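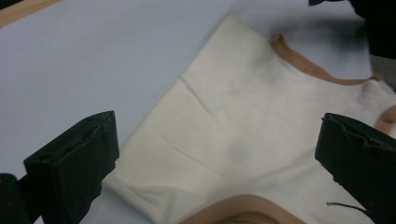 **Releasing a record with no label: project report**
Music Business II, Group 4
Veronica Toma, Belmiro Pacheco, Ánh Doãn
May 10, 2018

## What we set out to do

The assignment was to release a piece of original music and document how people found it. Veronica's cousin Paula Toma raps in Romanian and English under the name Furtună, and had nine finished songs sitting on a hard drive. We picked four and called the result *Fladov*, after a word in the second track that Paula says has no meaning and should be left alone.

## Recording and mixing

The vocals had been done in January, mostly in Paula's bedroom. Belmiro remixed all four tracks in the school lab. Track three has a refrigerator in it. He spent two evenings filtering out the refrigerator, played it for Paula, and was told to put the refrigerator back.

## Distribution

We used Skuvix, which sends music to the streaming services for a flat yearly fee. Our first upload was rejected because the cover art had text too close to the edge. The second was rejected because the artist name on the form didn't match the artist name on the cover (we had left off the last accent). The third went through overnight. Ánh also put the EP on Verkix, where listeners pay what they like. Most of them like to pay zero.

## Promotion

Our budget was $40, all of it spent on stickers. We ordered 500, which is a great many stickers. Ánh wrote to campus stations and small blogs. One blog replied with a price list. One station played track one at 2 a.m., and we have a recording of the host trying to pronounce Furtună.

## Results

After the first month the EP had 434 streams. The second track did best, and the one we paid no attention to, track four, came next. We can't connect any of this to the stickers. Paula gained a few followers who write to her in Romanian, and one has asked her to play a birthday party.

## What we would change

We'd settle the spelling of everything before opening a single form. We'd also book the release date three weeks out, as our instructor, Waltraud Hagedorn, told us to do in the second class. It's in all three of our notes, underlined in Belmiro's.

The remaining stickers are in a box in the lab. Please take some.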